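Sunday, 4.15pm, notebook two (the first one got tea on it)

Back on the Ostik questionnaire today, the one where we ask people how they met their partner and how long they messaged before meeting up. Vignesh Hegde has cleaned the replies from Salem — 620 usable ones, more than I'd hoped for! I spent most of the afternoon reading the free-text box, "What nearly put you off?", and I could happily have read it all night (one woman was nearly put off by his spoon collection, then married him).

The messaging question is a mess, though. Some people put days, some put weeks, and one chap just wrote "too long". I've recoded what I can and left the rest blank. Anything over 90 days I'm keeping in its own group for now, because those people write quite differently about the first date — much more nervous, lots of "I'd built him up in my head".

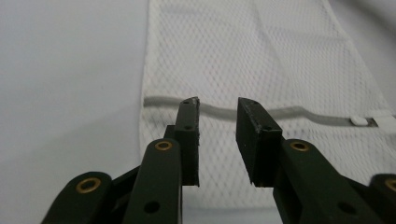 Vignesh thinks the nervous ones might simply be the shy ones, and we didn't ask about shyness, which is a bit of a clanger on my part. I've drafted two extra questions for the Comstead round. That one goes out to 3,000 people in May, so the wording needs settling before then.

Also to sort: the "still together?" question has no option for "on and off", and loads of people scribbled it in. Adding it.

Vignesh, if you read this before I see you, the recoded file is in the Ulo folder, second tab. Please don't sort it by age again!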